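About Odwood

Small shop, big shed out the back. Homewares, secondhand furniture, repairs. Open since the old Lambrechts hardware place shut its doors and we took on the lease.
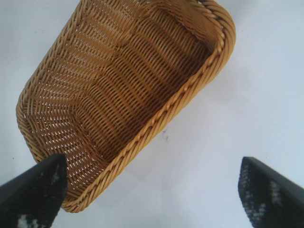

Who we are

Family business, four of us most days, more before Christmas. Started with a market stall and a ute. First winter we sold mostly lamps and dining chairs, then people started asking could we fix theirs. So we did. Repairs are now half of what comes through the door.

What we do

Re-gluing, re-caning, sanding, new castors, drawer runners. Upholstery goes out to Cladine, two doors up -- they quote you direct, we just do the lifting. We don't do pianos. Please stop asking about pianos.

New stock is mostly kitchen and linen. We carry the Okia range of tea towels and aprons in seven colours (the mustard is back in March, fingers crossed). Secondhand changes every week and we're hopeless at keeping the website up to date, so ring first if you're driving a long way for somthing.

How we price

Ticket on it, that's the price. Bit of room on anything that's been here over a month. Repair quotes are free if you bring the piece in. Home visits have a call-out fee, which comes off the bill if you go ahead.

Last financial year we got 878 pieces of furniture back out the door, fixed or rehomed. Aiming for 1,000 this time. Storage is the problem, not the work -- if you've got a dry garage going cheap, talk to us.

Finding us

Parking round the back off the laneway. Ramp at the side door, give the bell a good push. Open 9 to 4, closed public holidays. Dogs fine on a lead.

Deliveries are local only and usualy go out in the afternoon. Flat fee, ask at the counter.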